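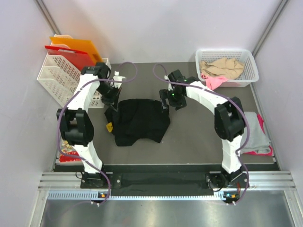 Proyecto de curso, n.º 8 · pág. 4

**Doblar y guardar la ropa oscura**

Nuestro grupo estudió cómo se ordena la ropa en una mesa pequeña. Elegimos las prendas negras porque son las más difíciles: sobre una superficie gris, las arrugas se ven poco y es fácil confundir un borde con un pliegue. La etiqueta amarilla nos ayudó como punto de referencia.

Durante el mes de agosto anotamos 456 dobleces, de los cuales 426 fueron aceptados según la regla de la profesora Glenys McPhee: los bordes deben coincidir y la tela no debe tener pliegues dobles por dentro. Los otros se repitieron desde el comienzo.

El primer paso es siempre extender la tela. Se toman las dos esquinas superiores y después se alisa hacia el borde delantero de la mesa.
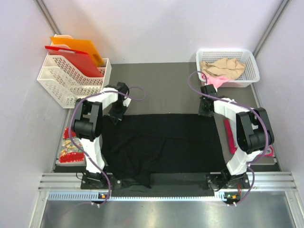
Si una esquina inferior queda colgando, conviene subirla antes del primer doblez. En nuestras notas este fue el error más frecuente, sobre todo con las telas más blandas.

También discutimos el lugar de los objetos. La cesta blanca está en la esquina del fondo a la derecha, y el organizador de carpetas en la esquina contraria, así el centro queda para la prenda. Para la segunda parte del trabajo queremos comparar la mesa Alto con la Relero, que es más ancha, y medir el tiempo de cada doblez.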